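Vilby Fitted and Flat Sheet, Sage

A bedsheet has one job, and most of them are bad at it by the second month. The Vilby is our answer to the sheet that pops off the corner at 2 a.m. and wraps itself around your ankle. It comes in a pale sage green that goes with white walls, brown furniture and whatever you were planning to wear to bed.

The fabric is a plain cotton weave from the Orellana mill, washed once before packing so it doesn't arrive feeling like a paper bag. It wrinkles. All cotton wrinkles, and any shop that tells you otherwise is selling you polyester or an ironing board. If long soft creases across the bed bother you, pull the sheet out of the dryer while it's still a little damp and smooth it by hand. If they don't, welcome. 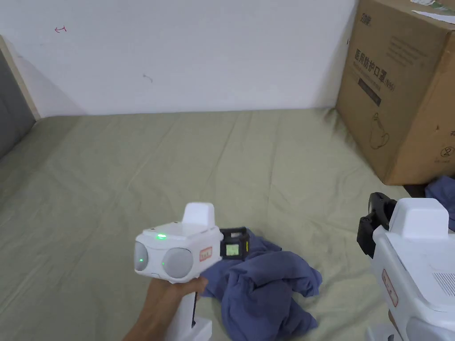
Bedding > Sheets > Everyday Cotton

Sage is the shade we sell most, well ahead of Oat and the one we insisted on calling Fog. It is a quiet green. Set it next to a blue-grey cloth and you'll see how pale it is; people who want forest green should look at the Zerken range, which has plenty of it.

Sizes: twin, full, queen, king
Pocket depth (fitted): 18 inches
Sold as: fitted only, flat only, or both
Pillowcases: separate, pack of 2
Wash: warm, with like colors
Dry: low
Bleach: please don't

The deep pockets are meant for tall mattresses and for toppers. On a thin mattress you'll have extra to tuck under, so check yours before ordering. Measure the mattress itself, without the comforter, the dog or your best guess.

Expect about 9 washes before the cotton gets properly soft. We could have sped that up with a silicone finish, but it washes out and then you're back where you started, only poorer.

Flisix orders Sage in runs of 2,000, and the dye can shift slightly from one run to the next. If you want a flat sheet and a fitted sheet that match, buy them in the same order. The next run is due in February.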